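The Basket by the Door

On a street in Homton where every second house seems to have a lemon tree leaning over the fence, I spent a long morning drinking tea and talking about baskets. I had come to talk about tidying in general, with baskets as a sort of side dish, but that isn't how it went. By the time the second pot was made we had done the hall, the bathroom and the whole of the back room, and I had written the word "basket" so often that my handwriting had given up on the middle letters.

My host was Mawar Teoh, and if you have ever been to one of her Drorkside evenings you'll know how it happens. She starts with one small thing, a drawer or a shelf, and before long you are thinking about your grandmother's linen press and wondering where all the tea towels went. She has been helping households put themselves in order for 13 years, first for neighbours and friends of neighbours, and lately for families clear across town who ring her up when a new baby is coming or an old parent is moving in.

She isn't fierce about it. I had half expected to be told to throw things away, and I'd worn my good cardigan in the hope of making a decent impression, but her own house is full of things. There are jars of buttons and a great many cookbooks, and a pile of mending that she cheerfully admitted had been there since last July. What she does have is a place for nearly everything that gets picked up and put down in the course of a day, and more often than not that place is an open basket on a low shelf or a bench.

"Lids are for Christmas decorations," she told me, pouring. If a thing is used every day, she reckons, a lid is one more job between you and putting it away, and most of us (children especially, but I include myself) will set the thing down on top of the lid and walk off. Then the lid can't be lifted without moving the thing, and before the week is out you have a small mountain with a box somewhere underneath it.

I went home and looked at my own hall cupboard after that, and I will say only that she had described it very well.

What to look for

There are more kinds of basket in the shops than anybody needs, and the prices run from a couple of dollars at the discount place to the sort of figure that makes you put the tag back quickly and pretend you were only looking. Mawar has bought at both ends. Her favourite in the kitchen is a willow one that came from a stall called Goh, where she paid more than she meant to, and it holds onions and nothing else. The ones she recommends to other people are plainer, and a good many of them are woven plastic.

I confess I was a bit sniffy about plastic before that morning. I grew up with cane, and cane has a lovely smell and a creak to it that I still associate with picnics at the lake. But cane also snags jumpers, and it doesn't care for bathrooms at all. A plastic weave can go under the garden tap. You can scrub mashed banana out of it with an old toothbrush, stand it upside down on the grass and bring it in by teatime. For toys, for bath things, for the odds and ends that come home from the beach with half the beach still on them, I've come round to it completely.

The rim is worth running your hand along before you buy. A thick, braided edge is kinder to small wrists and it gives you something to hold when you're carrying the thing on one hip with a toddler on the other. Check the corners as well. Sharp corners on a basket at shin height are a nuisance, and they scrape the paint off the skirting board every time somebody shoves it back with a foot, and somebody always will.

Then there's the shape. Round baskets are pretty and they photograph beautifully, but they waste a shelf. A long rectangular one tucks in along a wall, and two of them will sit side by side without leaving those awkward little triangles where socks and crayons go to live. Take a tape measure to the shop with you. I bought a beautiful oval thing from Bralus when we moved in, got it home, and found it was 2 centimetres too wide for the shelf I had in mind. It has held the newspapers beside my chair ever since, and a very handsome newspaper basket it is, but I still need something for the shelf.

Colour is where people get shy. Natural, cream, grey, perhaps a soft green if they're feeling daring! Mawar likes something you can find from across the room. If you tell a four-year-old to put it in the basket, there ought to be no doubt at all about which basket you mean, and "the orange one" is an instruction that even a very tired four-year-old can follow.

Begin with one

The mistake she meets most often is buying the whole set at once. A family has a burst of enthusiasm, usually just after New Year, and comes home with a car full of matching containers before anyone has decided what is going in them. She once visited a house with 30 of them stacked in the laundry, price stickers still on, while the floor of the playroom was covered wall to wall.

So she asks people to begin with one basket and one sort of thing. Balls are a good start in a house with little ones. They roll under the couch, they don't stack, they won't stay on a shelf however nicely you ask, and they are very easy to recognise. Clear a table, put the basket up on it where the children can reach, and let them bring the balls over from wherever they've got to. The first one in makes a most satisfying little thump, and after that it's hard to stop them.

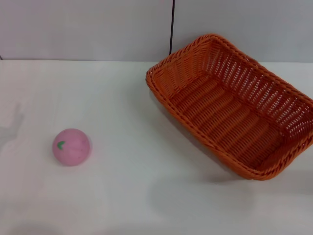 Put it on the table first, by all means, but ours lives on the floor now, because the kids wouldn't walk over to a table once the novelty had gone. We kept the one basket for balls and did nothing else for a month, and my husband still managed to hide his keys in it. The note came from Priya, one of the Drorkside regulars, and I pass it along because I think she's right about the floor. A table is good for learning the game, and once it's learnt the basket should move to wherever the mess is.

Mawar agreed when I read it to her over the phone. She would add only that the basket shouldn't be allowed to get too full. When the toys are heaped above the rim, the one that's wanted is always at the bottom, and the whole lot gets tipped out to find it. Her own rule is that you should be able to lay your hand flat across the top. If you can't, it's time to take a few things out, and put them away in a cupboard for a rainy weekend, when they will be greeted like old friends.

She's less strict about sorting. I asked whether blocks ought to be kept away from train tracks and so on, and she laughed and said it depended entirely on who was doing the picking up. Grown-ups can sort if they enjoy it. Children can generally manage "balls in here, everything else over there", and there's a good deal to be said for stopping at that point and putting the kettle on.

I've had my own basket by the front door for a few weeks now. It's for things that are leaving the house: library books, a dish that belongs to my sister, the umbrella I borrowed from work. On Mawar's advice I empty it whenever I take the car out, and so far I've forgotten only once, with the dish, which has been to the library and back and is sitting by the door again this afternoon with a jar of marmalade in it to make up for the delay.

Mawar Teoh's next Drorkside evening is on bathrooms and linen, and there will be tea. Bring a tape measure if you have one.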